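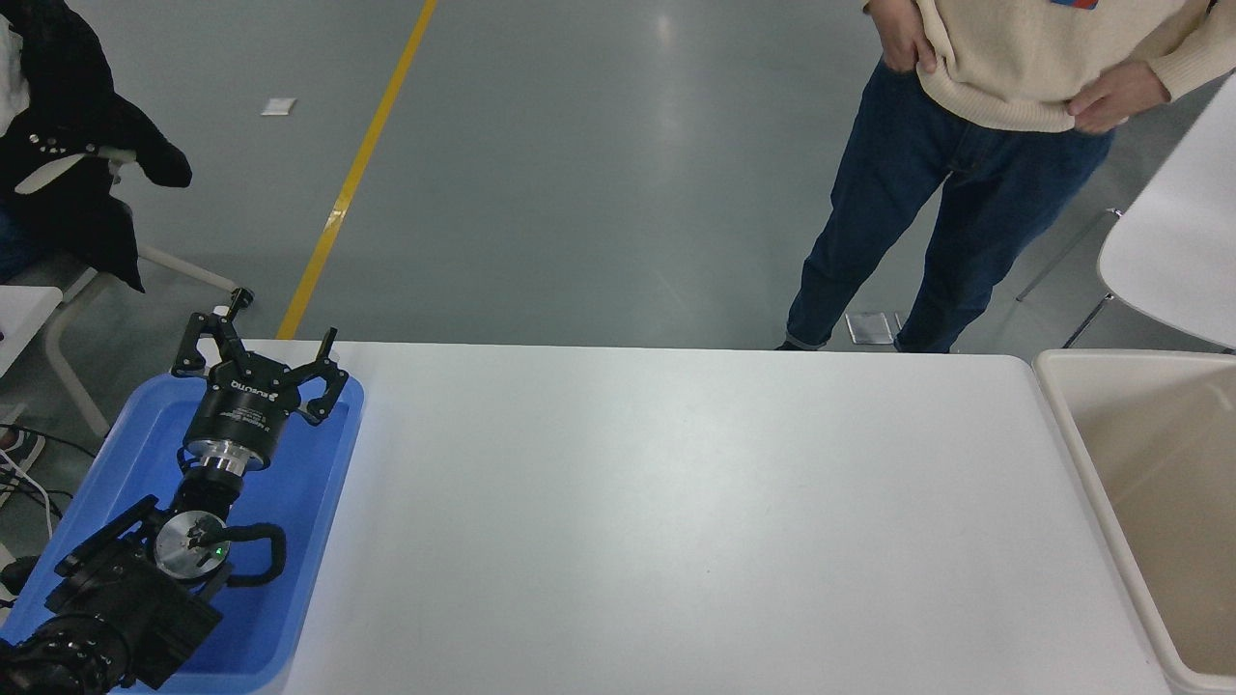 白いテーブルと青いトレー

台所だより　ぬか床の始めどき

5月2日（金）

連休に入ると、店に「ぬか床を始めたいのですが」という問い合わせが増えます。毎年同じことをお答えしているので、今号でまとめておきます。すでにお持ちの方は、後半の「冬を越したぬか床」からお読みください。

ぬか床は一年中いつでも作れますが、始めるなら今がやりやすい時期です。真冬は発酵がなかなか進まず、真夏は進みすぎて初めての方は加減がつかめません。室温が21度前後で落ち着く五月なら、毎日の変化がゆっくり見えます。

容器について

ホーロー、陶器、プラスチックのどれでもかまいません。大事なのは手を入れて底まで返せる広さがあることです。口の狭いびんは向きません。ふたは軽くのる程度で十分です。密閉式のものを使うときは、きっちり閉めずに少しゆるめておきます。

二人暮らしなら、ぬか500グラムから始めると持て余しません。きゅうり二本と小ぶりのかぶが一つ入る量です。たくさん漬けたくなったら、あとからぬかを足して増やせます。最初から大きな樽を買って、置き場所に困ってやめてしまう方が毎年いらっしゃいます。

材料

生ぬか　500グラム
水　ぬかと同じ重さ
塩　ぬかの8分の1の重さ
昆布　はがき半分ほど
赤唐辛子　二本（種を抜く）
捨て漬け用の野菜　キャベツの外葉、大根の皮、かぶの葉など

ぬかは新しいものを使ってください。油分が多いので、袋を開けてから日がたつとにおいが変わります。Fanariの店頭に並べているのは週に二度、精米所から届くものです。すぐに使わないときは冷凍庫へ入れてください。いりぬかでも作れます。その場合は水をやや多めに吸うので、様子を見ながら足します。

水は一度沸かして塩を溶かし、完全に冷ましてからぬかに加えます。一度に全部入れず、三回くらいに分けて混ぜると、だまが残りません。握ったときに指の間から水がにじむかにじまないか、味噌より少しやわらかいくらいが目安です。

捨て漬け

材料を混ぜただけのぬか床は、まだ塩辛いぬかです。ここに捨て漬け用の野菜を入れ、表面を平らにして、容器の内側についたぬかをきれいに拭き取ります。野菜は三日か四日で取り替えます。取り出すときは汁をしぼって床に戻してください。

一日に一度、夏なら朝と晩に、底のぬかが上に来るように返します。練る必要はありません。混ぜすぎるとかえって酸味の育ちが遅くなることがあります。

捨て漬けを三、四回くり返したころ、ぬかのにおいが変わってきます。粉っぽい青くささが薄れ、かすかに酸っぱいにおいが立ってきたら、本漬けに移ってかまいません。途中で溶剤のようなつんとしたにおいがすることがありますが、多くは混ぜ足りないだけです。数日続けてよく返してみてください。

本漬けの時間は、きゅうりなら半日、かぶは四つ割りで一晩、にんじんは縦半分でまる一日を出発点にして、あとは好みで前後させます。なすは塩と少量のみょうばんをすりこんでから入れると色が残ります。Lavsideのお客様からは、アスパラガスをさっと塩ゆでして数時間だけ漬けるとおいしいと教わりました。試してみたところ、根元に近い太い部分のほうがよく合いました。

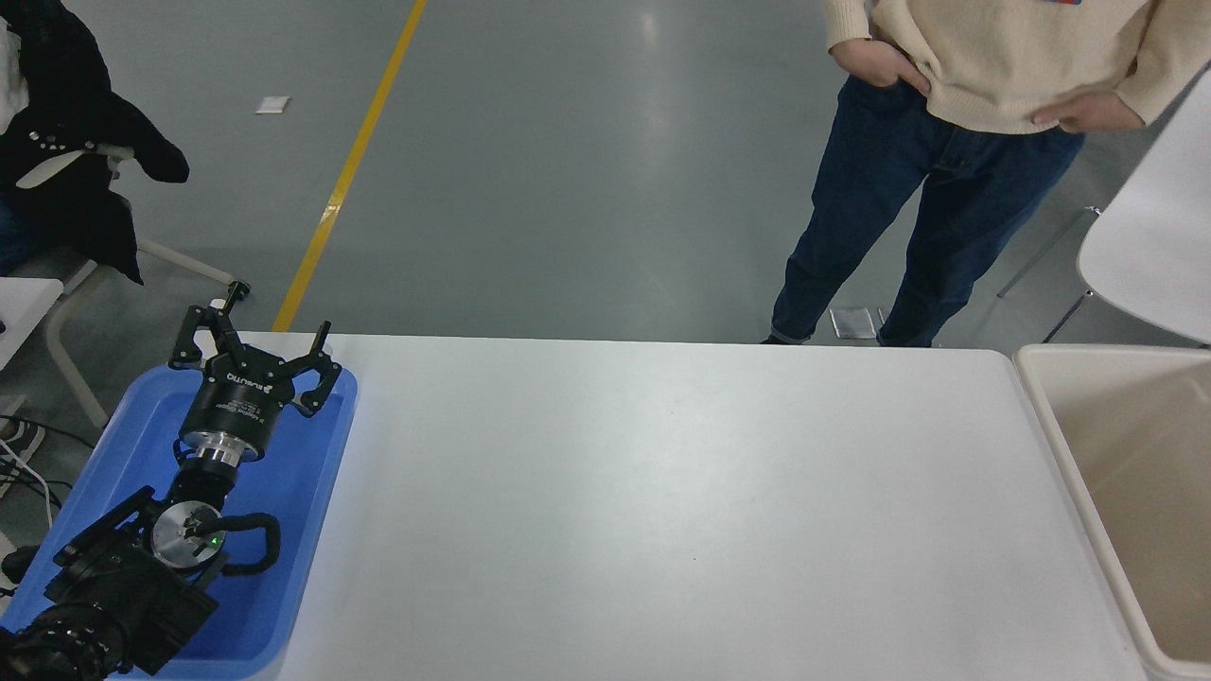

冬を越したぬか床

昨年の十一月に塩をして休ませた方は、そろそろ起こす時期です。まず表面にのせた塩をかたまりごと取り除きます。その下のぬかが黒っぽくなっていたり、白い膜が張っていたりしたら、指一本分の厚さまで一緒に捨てます。赤や緑、黒のかびが出ていて、下のほうまで嫌なにおいがするときは、あきらめて作り直してください。

残ったぬかは、たいてい水っぽく、塩辛くなっています。新しいぬかを足してかたさを戻し、捨て漬けを二回ほどはさみます。塩はこの段階では足しません。捨て漬けの野菜を少しかじってみて、物足りなければそこで初めて加えます。

冷蔵庫で休ませていた方は、傷んでいることはまずありません。4度くらいの庫内では発酵がほとんど止まるので、常温に二日ほど出してから漬け始めると、味の戻りが早くなります。

よくあるご質問

水が上がってきます
野菜の水分がたまったものです。この水にはうまみも塩も入っているので、少しなら混ぜ込んでしまいます。ゆるくて野菜が沈むようなら、ぬかを足して、足した分に見合う塩も加えてください。干し椎茸や切り干し大根を埋めておくと、水を吸ってくれるうえに、そのまま刻んで食べられます。

酸っぱくなりすぎました
置き場所が暖かいことが多いです。涼しいところへ移し、二、三日野菜を入れずに休ませ、新しいぬかと塩を足します。卵の殻を入れる方法もよく聞きますが、店では使っていません。粉からしを小さじ一杯混ぜると、酸味の進み方がおだやかになります。

旅行で留守にします
二泊程度なら、野菜を全部出して冷蔵庫へ入れておけば足ります。一週間になるときは、表面に塩を薄くふってから入れてください。帰ってきたら塩を混ぜ込まずに取り除きます。

手のにおいが気になります
使い捨ての手袋でも問題ありません。素手の方は、先に手を冷たい水でぬらしておくとぬかが落ちやすくなります。

赤ちゃんのいる家や、塩分を控えるように言われている方からのご質問には、店ではお答えできません。かかりつけの先生に相談してください。

教室のご案内

ぬか床づくりの教室を、今月もLavsideの店の二階で開きます。定員は8名です。ぬかと塩はこちらで用意しますので、ふた付きの容器とエプロン、持ち帰り用の袋をお持ちください。その場で材料を混ぜ、最初の捨て漬けの野菜を入れるところまで進めます。容器をお持ちでない方は、Trodowのホーロー容器を当日店頭でお求めいただけます。

お申し込みは店頭かお電話でお願いします。電話は午後のほうがつながりやすいです。

足しぬかは小袋でもお分けしています。からし、昆布、唐辛子を合わせた袋も並べていますが、こちらは入荷が少なく、週末にはなくなることがあります。取り置きをご希望の方は、前日までにお知らせください。

次号は梅干し用の塩の選び方と、かめの洗い方を取り上げます。

Fanari　台所だより係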